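Retiring a Workstation: Notes on Parts, Trays and Patience

The desktop workstation that has served the Beaulieu office for the greater part of its working life was taken out of service in November. As the author of these pages has been responsible for the machine since its arrival, it seemed proper to record how it was taken apart, what was kept, and what was learned in the process. Readers who came for the usual material on document storage will find it again next month.

The decision was made on practical grounds. The accounting software supplied by Gretum will no longer be updated for the operating system installed on this computer, and a replacement had already been approved. The old tower still started each morning without complaint. It had simply become slow, and the cost of upgrading it would have exceeded 400 dollars before any labor was considered.

Preparation began the evening before. All files were copied to the shared drive, and the copy was opened and checked on a second computer. The checking took longer than the copying, as it should. A list of license keys was printed and placed in the cabinet. Only then was the computer shut down, unplugged from the wall and carried to the long table.

It is the practice of this office to sort parts as they come out, and to do so on a surface with a raised edge or with molded compartments. A screw that rolls off a bare table is a screw that will be found in spring. Small parts go into the compartments, larger parts are set down flat, and every bag is labeled before anything is placed in it. The labels used are the plain white ones from Utotico, sold in packs of 160. They accept pencil well and come off cleanly, two qualities that matter more than one might suppose when the same bags are used year after year.
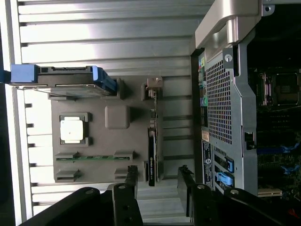 Expansion cards deserve particular care. A card should be held by its bracket and its edges, and drawn straight out of the slot with even pressure. Rocking it from side to side is a common habit and a poor one. Where the case provides plastic retention clips, these should be opened fully before the card is moved. Older plastic can be brittle, and the author has broken more than one clip on previous machines through haste.

Hard drives were the one matter on which no shortcut was permitted. Any drive leaving this office is first erased and then logged by serial number, even when it is going no further than the storage room. The log is a paper notebook. There have been suggestions that it should become a spreadsheet, and these remain under consideration.

Memory was removed next and placed in antistatic bags. The cables were coiled loosely and secured with paper ties, as rubber bands dry out and stick to the insulation. Dust was dealt with last, by means of a soft brush and a can of compressed air used in short bursts near an open window. Those with allergies may wish to wear a mask for this portion of the work – the author did not, and regretted it until supper.

The entire task, from the first screw to the last label, occupied 45 minutes. A further 9 minutes were spent looking for the notebook.

As to what becomes of the parts, the graphics card will be kept as a spare for the reception computer, which uses a similar model. The memory has been offered to Utis, the repair shop on the ground floor, in exchange for credit against future work. The case itself will go for metal recycling at the next county collection. It is a heavy, well-made case, and there was some temptation to keep it, but the storage room already holds two others that were kept for the same reason.

One question remains open. The office has accumulated a considerable number of power cords, all in good condition and nearly all identical. They cannot all be needed, yet each time they are discarded a cord is wanted the following week. Readers who have arrived at a sensible rule for how many to keep are invited to write to the usual address – replies will be gathered and published with the next entry, along with the postponed article on archive boxes.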